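Moura House Residents' Association
Minutes of the Shared Rooms Meeting
May 25, 2022, second floor lounge

Present: seven members, plus the building manager for items 1 to 3.
Apologies: received from the Drorari wing.

1. Minutes of the last meeting
Approved with one correction. The bill for the lounge blinds was $68, and the earlier minutes gave the figure before the discount.

2. Matters arising
The hallway light outside the laundry has been replaced. The new key for the bike room still sticks, and the manager will have another one cut. The Wurkata catalog has been left in the mailroom for anyone who wants to look at chairs before the July meeting.

3. Kitchen corner
The manager reported that the sink trap was cleared last week and that the plumber found a teaspoon in it. Members asked for a strainer to be fitted. Agreed. The question of a second microwave was put off until the wiring has been looked at. The manager left the meeting after this item.

4. Storage cabinet
Most of the meeting was spent on the gray and white cabinet. It was bought secondhand from Karnel to replace the old bookcase, and members have been using it without any agreement on what goes where.

Points raised:
The top drawer should be for small shared items only – tape, scissors, spare batteries, the tape measure. Personal mail is not to be left in it.
The upper shelf is to be used for board games and the sign-out book. One member felt the games would be better lower down, where children can reach them. After some discussion it was left as proposed, and the member asked that the objection be noted.
The lower shelf is to be kept for things people put down while they are using the room, such as drinks and bags. Anything still there at the end of the evening goes to the lost property box in the mailroom.
The top of the cabinet is not a shelf. Small things get put down up there and forgotten.
The doors take up a good deal of room when both are open. Members are asked to close them after use, especially when tables are set out.

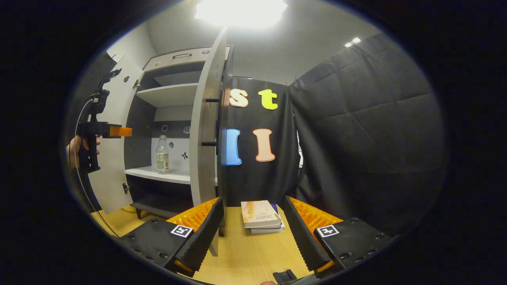
Item 4: the cabinet with both doors open, water bottle on the lower shelf.

It was proposed that labels be put on the shelf edges. Carried, five in favor and two against. Those against thought a single notice on the wall would do. The labels are to be plain white with black lettering, and no more than $37 is to be spent from the room fund on labels and a bin for the drawer contents.

A lock for the cabinet was suggested and not supported.

5. Room bookings
Two groups had written themselves in for the same evening. The later entry has been moved with the group's agreement. Bookings must be made in ink and show a finish time as well as a start time.

6. Any other business
The lounge window nearest the stairs is hard to close. To be reported to the manager.
A request for a coat rack was held over.

7. Next meeting
To be held in July, same room. Date to be posted on the mailroom board.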